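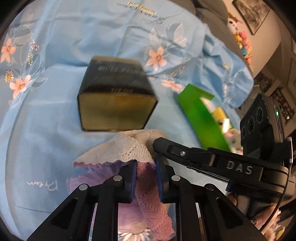
gold box, green box, blue print. sunday sorting

ok thread on moving house with too much tea, becuase three of you asked

1/ we've got 9 days left in the Onness flat. clothes done, books done. tea not even started

2/ rule one from Rungnapa: smell it. if it smells of cupboard it goes. lost most of the green that way, also a jasmine I'd been saving since December. saving for what

3/ black teas keep far better. smoky ones keep forever but make everything next to them smoky. wrap twice. then once more

4/ do NOT pack tea with spices. last move I had cumin earl grey for months. drank it as well

5/ loose leaf: squeeze the air out, fold the top, peg it. label the bag not the lid, lids wander

6/ teabags in paper boxes just go in the saucepans. free padding

7/ Évan is taking the fruit ones. all of them. says he likes hibiscus, fine

8/ kettle goes in LAST and comes out first. mugs, spoon, one bag of ordinary breakfast tea, carrier bag on your lap in the van. milk from the shop on the corner when you get there

9/ weighed what's left, 185g of assam and a bit of oolong. very restrained for me

10/ anyone near Stivodgate want a teapot, drips slightly, nice handel. collect before thursday pls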